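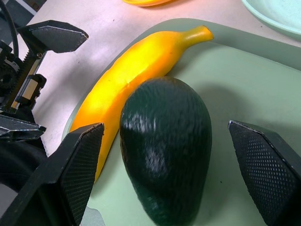

## Why is an avocado bumpy?

Quick one today! An avocado is a fruit. Yep – same as a banana. Bumpy skin, and inside one big seed (dont bite it!!).

Bananas have smooth skin. Easy peel. Tiny black specks in the middle? Leftover seeds, too small to grow.

Both get softer after picking. That's called ripening. Put them side by side in a paper bag – bananas give off a gas that helps the avocado ripen faster. Cool, right?

Try it at home, and check evrey day. Squeeze gently.

– Elikem Dramani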